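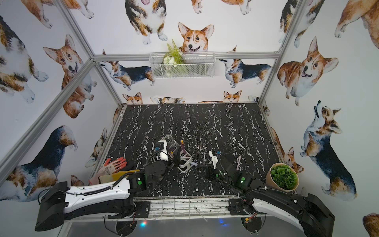

Subject: Re: [sheets-list] VLOOKUP gives wrong rate for heavy shipments
From: Othmane Benmoussa
To: sheets-list

On Saturday, Rania Zaki wrote:
> I have 948 shipments in the Tratero workbook and a table of
> weight bands on a sheet called Bands. The formula in D2 is
>
> =VLOOKUP(C2,Bands!$A$2:$B$22,2,TRUE)
>
> It worked until December. Then Cherkaoui gave us one more band,
> starting at 75 kg, and I typed it in under the last row (the 1000
> one) and stretched the range. Now anything of 1000 kg or more
> gets the 75 kg rate, and an 80 kg parcel still gets the old
> rate from the 50 band. Also 36 rows show #N/A, all of them from
> the Oseo export. I checked the formula and it is the same all
> the way down. Should I use FALSE?

Rania,

No, leave it as TRUE. With FALSE you would only get a rate when the weight is exactly equal to one of the band starts, and everything else would be #N/A.

You have two separate problems. The first one is the order of the table. 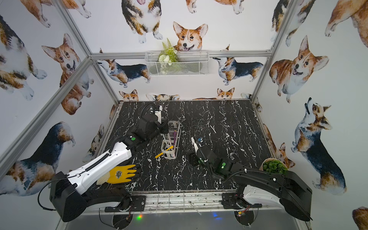 With TRUE as the last argument, VLOOKUP wants the first column sorted from smallest to largest. It doesn't read the column from top to bottom. It looks near the middle, decides whether to go up or down, and repeats. I think of the bands as the open compartments in that white rack with the purple tube standing in it: each weight goes into one compartment, and the function trusts that they are lined up in order. An 80 kg parcel is lighter than the value in the middle of your column, so the search goes up and never gets to the 75 you put in the last row. A weight of 1200 goes down, passes 1000, finds 75 in the last row, sees that 75 is less than 1200 and takes it.

So sort A2:B22 on Bands by column A, ascending. Select both columns before you sort or the rates will stay where they are while the weights move. You have 21 bands now, so the range in your formula is the right size.

If you want a warning the next time, put this in a spare cell on Bands:

=IF(SUMPRODUCT(--(A3:A22<=A2:A21))=0,"ok","check order")

It compares each band start with the one before it and catches duplicates too.

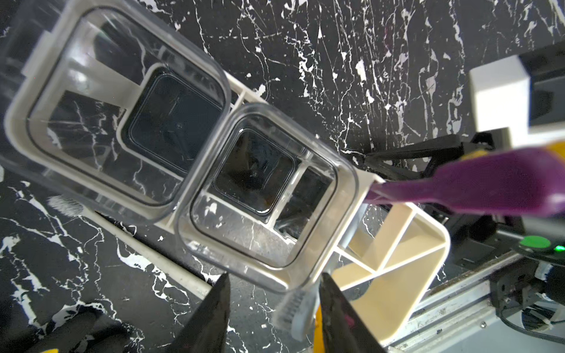

The second problem is the #N/A rows. I would bet the weights from the Oseo export are text. Try =ISNUMBER(C2) next to one of the bad rows. If it says FALSE, that's the cause. A text "120" is not the number 120 as far as VLOOKUP is concerned.

Normally =VALUE(TRIM(C2)) in a helper column is enough. If that returns #VALUE!, there may be a non-breaking space in the cell, and TRIM won't remove those. Use this:

=VALUE(SUBSTITUTE(C2,CHAR(160),""))

Copy the helper column, paste it over C as values, then delete the helper.
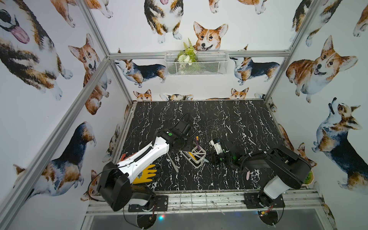
If ISNUMBER says TRUE and you still get #N/A, the weight is probably below your first band. The first band should start at 0. The Iranik file I keep had 1 there for a long time and every envelope under a kilo came back as an error.

XLOOKUP with -1 as the match mode doesn't need a sorted table, if everyone who opens the file has a version that includes it:

=XLOOKUP(C2,Bands!$A$2:$A$22,Bands!$B$2:$B$22,"no band",-1)

It won't fix the text weights, so do those first either way.

Othmane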